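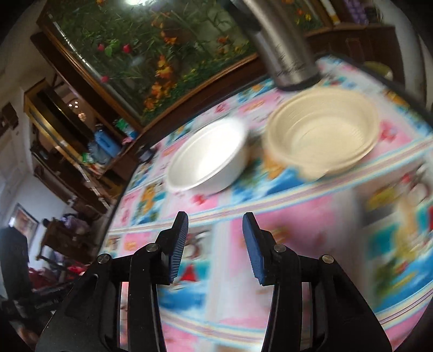

Attachment 1: table with the colourful plastic tablecloth

Home > Support > My tickets > Ticket 362

Subject: Skallico order page charges delivery two times

Opened 23 Dec 2024. Status: waiting for customer

I ordered one tablecloth from the Kazmi range, same type as in my attachment. In the basket the delivery was $40. After I changed the address to Pomau, the total showed this $40 again on a second line. I cleared the browser cache and tried on my phone, with the same result.

Reply from support: Please remove the old address from your account, sign out, and open the basket again. Does the second line stay?

Customer: I removed it. The second line is gone, but now the colour choice is grey and I cannot click it. The page says error 400.

Reply from support: Thank you. The Gruvoleo payment module keeps the old basket. Please empty it fully and add the item once more. We will leave the ticket open until you confirm.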